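Throw pillow

From the Jorketti household wiki. Last edited 2018-10-19. 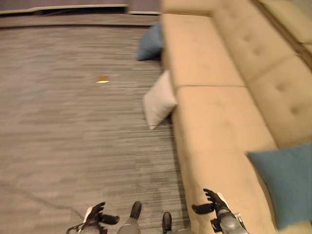
Two throw pillows on the carpet against the base of a beige sectional sofa, with a teal blue cushion on the seat.

A throw pillow (also scatter cushion, toss pillow, or just "cushion") is a small soft pillow kept on a sofa, armchair or bed. Used for looks, back support, naps. Not the same as a seat cushion, which is part of the sofa, or a bed pillow, which is bigger and goes in a plain case.

Construction
Cover plus insert. Cover usually has a zipper or an envelope flap along one side. Inserts are feather, down, polyester fill or foam. Feather ones need fluffing, polyester goes flat with time. Many people buy the insert a size bigger than the cover so the corners fill out.

Sizes
Squares are most common, 18 or 20 inches. Lumbar pillows are oblong. Large sectionals often get 26 inch squares in the corners, also sold as Euro size.

Color
Sets are often mixed, not matched. Blues and light grays are a common choice with beige or gray upholstery. See also: Neutral sofa.

On the floor
Throw pillows slide off, get pushed off by sitters, or get put down on purpose to make room. Typical resting place is the foot of the sofa, leaning on the base. Tidying is simple:
Pick up, shake out, check for crumbs and hair.
Look over the carpet nearby for wrappers, cards and other small flat things before vacuuming. Move any cables.
Back row first, big ones at the ends, small in front.

In a September reader poll on this wiki, 2,937 people answered and 553 said they leave floor pillows untill the next cleaning day. The rest pick them up sooner.

Washing
Check the tag. Most cotton covers go in cold, inside out, zipper closed. Air dry if unsure. Velvet and wool covers are usualy spot cleaned. Foam inserts should not go in the dryer.

See also
Bolster
Floor cushion
Sectional sofa
Slipcover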